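Thread on what I learned keeping a shared kitchen running for two years, mostly on the boring side of it. 1/

The kitchen is on the second floor of the old Tatum building. 62 members, one stove, one sink that drains properly. I took over the schedule in November when Quentin Lemaire moved away. 2/

The first thing I did was drop the online calendar. People booked slots months ahead and then forgot. We went back to a paper sheet on the door, one week at a time. No-shows dropped a lot in the first month. 3/

Deposits. We used to ask for nothing. Now it's $200, returned when you leave. I expected complaints and got two. Both people are still members. 4/

The fridge is where most of the arguments come from. Current rule: name and date on everything, on tape, facing out. Anything without tape goes at 8 p.m. the night before trash pickup. I send one message that afternoon and that's it. 5/

Exceptions to the tape rule: salt, oil, vinegar, flour. Those are shared and come out of dues. Mustard was shared until spring. I would rather not go into mustard. 6/

Bartering the dish shift is fine as long as both names are on the sheet. Bjartur Bach has done nearly every early shift since I started, in trade for oven time on bread days. Works for him, works for us. 7/

Biggest expense so far was the hood fan. $3476 installed. The first quote, from Dalska, was lower but left out the ductwork. Ask if the ductwork is in the quote. 8/

Second biggest was plumbing. Grease went down the small sink for years before any of us joined. There's a strainer in it now and a coffee can next to it. Please use the can. 9/

Dishes: we stopped buying matching sets. Things chip, people take a plate home with leftovers and it comes back in June or it doesn't. Secondhand and mixed colors is fine. Wide bowls get the most use, small side plates the least.
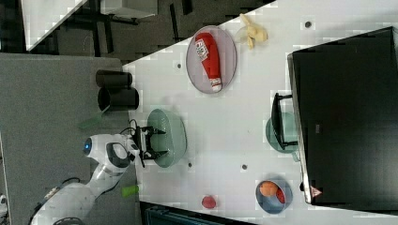 10/

Insurance goes up every year. Put the renewal date somewhere more than one person can see it. Ours was in Quentin's personal email and we found out nine days before it lapsed. 11/

If you're starting one of these, get the lease question settled first. Who signs, and what happens when that person leaves. We did it backward and it cost us a summer. 12/

A few people asked for the sign-up sheet. It's a plain grid, seven columns, four slots a day. I'll post a blank copy tonight after I close up. 13/13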